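Keeping Fruit Longer on the Counter and in the Fridge

Posted in Kitchen Tips

Most fruit goes bad at home for one of three reasons: it was washed too early, it was piled too deep, or it sat next to something that ripened it faster than anyone could eat it. The tips below come from my own kitchen in Vondville and from readers who wrote in after the August page on tomatoes. They are grouped by where the fruit ends up.

Before you put anything away

Take fruit out of the store bag as soon as you get home. Check the underside of every clamshell of berries and pull out anything soft or fuzzy. One bad strawberry will take its neighbors with it by the next morning.

Do not wash fruit you plan to keep. Wash it when you are ready to eat it. The exception is the vinegar rinse for berries, described further down, and that only works if you dry them completely.

Leave stems on. Cherries, grapes and apples all keep better with the stem attached. If you want a few grapes, cut off a small branch with scissors and leave the rest of the bunch whole. Pulling single grapes off leaves a wet spot at the end of the stem, and the bunch goes downhill from there.

On the counter

These do fine at room temperature until ripe:

Bananas
Peaches, plums, nectarines
Pears
Avocados
Mangoes
Kiwi
Whole melons

Once they are ripe, most of them can go in the fridge for a few more days. Banana skins will turn brown in there, but the inside stays good for baking or cereal.

Use a wide, shallow tray instead of a deep bowl. A bowl looks nice, but the fruit on the bottom carries the weight of everything above it and you don't see it until it leaks. With a tray you can see all of it. Peaches should go in one layer, stem end down, not touching if you have the room.

Keep the tray out of direct sun and away from the stove and the top of the refrigerator. The top of the fridge is warmer than people think. I kept bread and bananas up there for years and wondered why neither lasted.

Plastic trays are easier to live with than baskets. Wicker holds juice and crumbs, and you can't really scrub it. I wash mine with dish soap every time it gets empty and dry it before refilling. If you do like a basket, line it with a clean dish towel and change the towel when you shop.

Keep bananas by themselves. They give off ethylene gas, as do apples and ripe pears, and it speeds up whatever is next to them. You can use this on purpose: put a hard avocado in a paper bag with an apple, fold the top over, and check it the next day. Don't use a plastic bag for this. Moisture collects inside and you get mold.

In the fridge

Grapes, berries, cherries, and anything already cut belong in the refrigerator. Apples can go either way, but they stay crisp much longer cold. If you buy a big bag, leave a few on the counter and put the rest in the drawer.

If you have two crisper drawers, use one for fruit and one for vegetables. Set the fruit drawer to low humidity (on most models that means the vent is open) and the leafy vegetable drawer to high. Apples in with the lettuce will give you brown spots on the lettuce.

Grapes want some air. Leave them in the vented bag they came in, or move them to a bowl with a paper towel under them. Put them toward the back, where it is coldest. Keep them away from onions, which they will pick up the smell of.

Citrus lasts a week or so on the counter and several weeks in the fridge. For lemons, put them in a sealed bag with the air pressed out. They stay juicy a good while longer than lemons left loose on the shelf.

Cut melon should be covered and eaten within 5 days. Leave the seeds in the half you aren't using yet — they help keep the flesh from drying out.

Vinegar rinse for berries

Mix one part white vinegar with three parts cold water in a large bowl. Swish the berries gently for a minute, drain, and rinse well under the tap. Spread them on a clean towel and let them dry all the way. Line a container with paper towel, put the berries in loosely, and leave the lid cracked. I skip raspberries. They are too fragile and end up mushy.

Fruit flies

If you already have them, put an inch of cider vinegar in a glass with one drop of dish soap. Leave it near the fruit overnight and change it daily. Check the drain and the recycling bin too, especially if there are unrinsed bottles in it. Pour boiling water down a metal drain, or use hot tap water and a brush if your pipes are plastic.

From readers

Maricel Marquez writes that she freezes grapes whole for her kids' snacks. She takes them off the stem, washes and dries them, and freezes them on a cookie sheet before bagging. For small children, cut them lengthwise first and let them soften before serving. A whole grape, frozen or not, is a choking hazard.

Hwa-young Kong keeps a strip of masking tape on the crisper drawer and writes what is inside with the day she bought it. She says she throws away much less now. I tried it and it does help, mostly with the lemons I forget about.

Several people asked about the green storage bags and the little packets that are supposed to absorb ethylene. I used the packets for one summer and couldn't see much difference with apples. They may do more in a full drawer. I wouldn't pay extra for them.

Another question was about display fruit, the artificial kind. Dust it with a soft dry brush, and wipe plastic pieces with a damp cloth and a little dish soap. Test a spot on the back first if it is painted. Don't soak it. Water gets into the seams and takes forever to come out. For bunches of grapes, a hair dryer on the cool setting blows out the dust between the berries.

Next month: storing onions, potatoes and winter squash, and why the first two should be in separate bins.

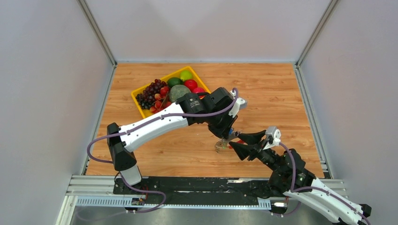 Artificial grapes in a yellow plastic tray.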